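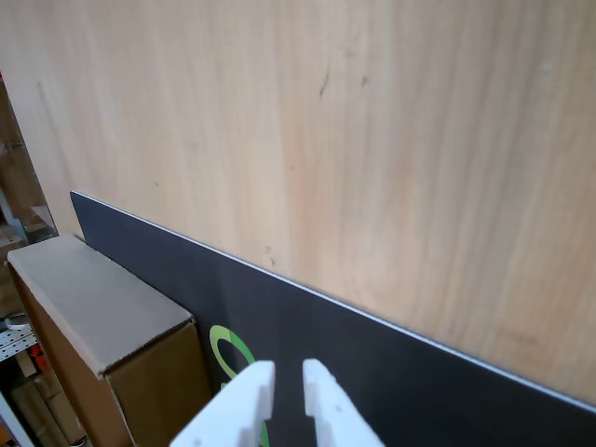 Rasha Sfeir wrote back after the draft went out that shoe cartons fail at the folds long before they fail on the walls, and asked for the talk to start there.

So, slide 1: folds. The Trerico returns bench handles nearly 400 pairs in January. Cartons get opened and closed more often than they were designed for. Define "fold line" and "cut edge" before going on.

Slide 2: placing the shoe. On its side, sole to the long wall. Do not press on the heel counter. Pause for the Garumstead people, who pack soles down.

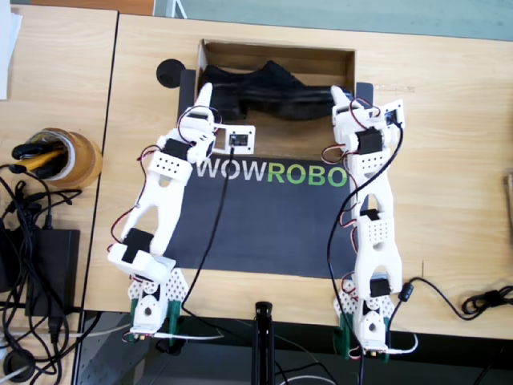 Page last changed: January, 16:30

Slide 3: one shoe in, second shoe reversed, paper between. Keep the lid off until both are seated – a forced lid bows the wall.
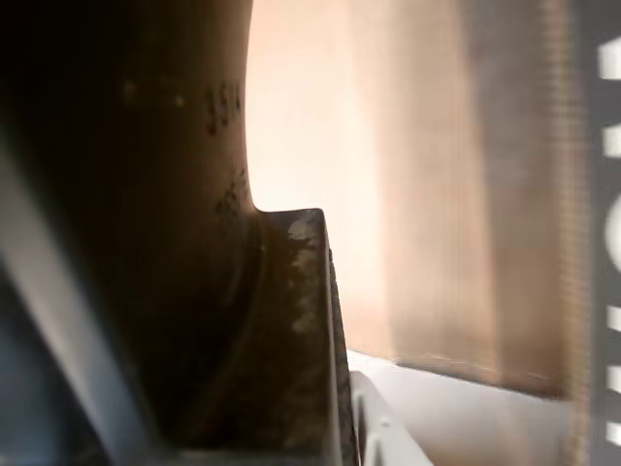

Should a scuffed carton be replaced?
Only when the scuff has broken the outer liner. Surface marks stay.

Slide 4: cut edges. Small nicks are normal. Run a thumb along the fold, not the edge. 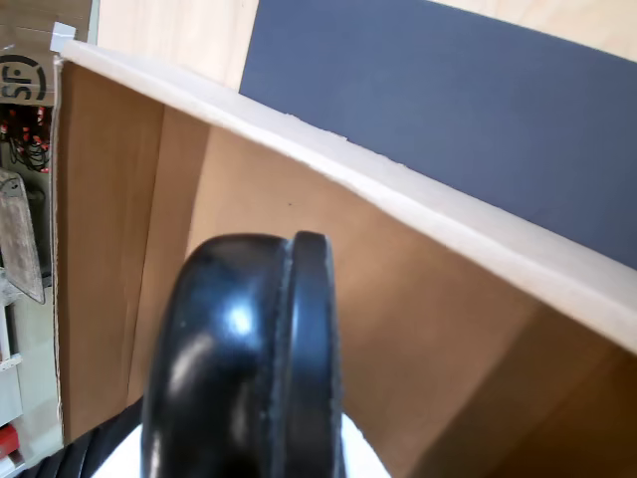 Slide 4. Open carton, inner walls and cut edge.

Skip slide 5 if short of time. Moncrieff carton sizes are on the handout.

Contact: Efa Griffiths, Illuvby | Back to top

Comments

Kittipong Nuchit: Does the reversed second shoe apply to boots?

Aoife Kinsella: We lay boots flat, both the same way. Handout has the wrong depth for the tall carton, by the way.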